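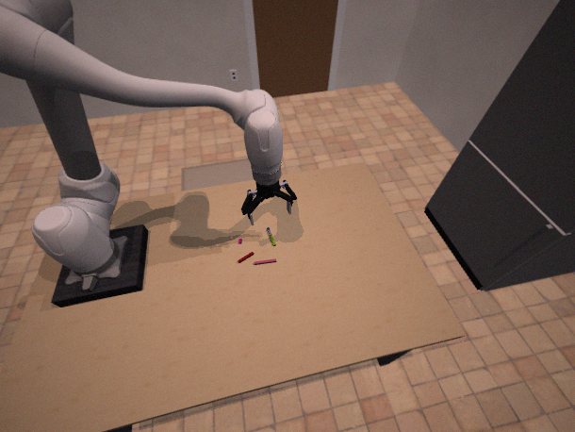
Heather MacKinnon asked after the March update whether a simulator result was worth paying for at all, when the members want an arm that works on a bench. It is a fair question, and this report only half answers it.

The grant covered two things: a simulated copy of our setup, and the real arm in the shared workshop at Wildale. The simulated side is running. The real side is a mounting plate bolted to a bench and a box of parts from Plernitz that arrived with the wrong cable. The replacement is on order.

In the simulator we ran the small-parts task 50 times with the stock grasp planner. The arm picked up a piece and put it down where we wanted it in 26 of those runs. I would not read much into that number. The pieces are slim and lie close to each other, and the planner likes to go for two at once.

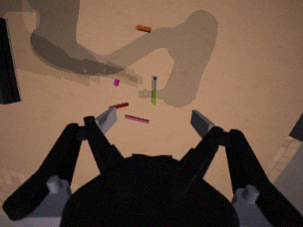

Most of the failures came from the approach angle. The fingers come down wide open, which is fine over a clear patch of table and bad when the next piece is right beside the one you want. Đoàn rewrote the approach so the wrist turns before it drops. It looks better on screen - so did the last version, and that one fell apart as soon as we moved the pieces.

I am also not convinced by the friction settings. They came with the Heniletti package and we have no measurements of our own to check them against. Until we do, any success rate from the simulator is a guess with a decimal point.

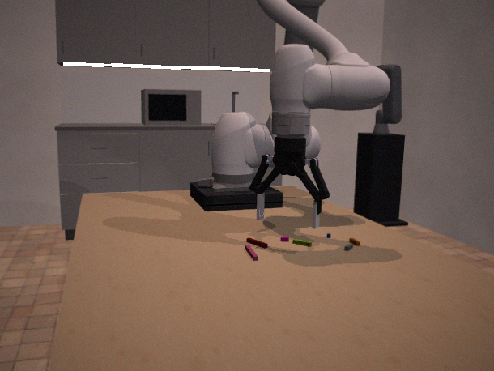
Simulated workspace with the gripper open over the colored blocks.

Spending stands at $3,000, nearly all of it on the arm and the gripper. We are asking for no new money this period. We are asking for 2 more months, and for the simulator target to be dropped from the milestones in favor of a plain bench test with real pieces. If the bench test goes badly, we would like to report that and stop there.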